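Small Town, Big Turnout: Mundmont Picks a Mayor

If you think local races are sleepy, come to Mundmont! The town cast 2668 ballots in its June runoff, and the winner got in by just 123 of them.
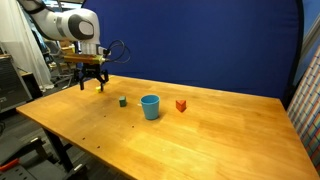 By the Negash Staff

What a race it was. Both candidates knocked on doors in Nosar, the old mill district (usually skipped entirely), and talked bus routes, water bills and the shuttered library branch. Turnout there beat every other ward, and the new council takes up the library first.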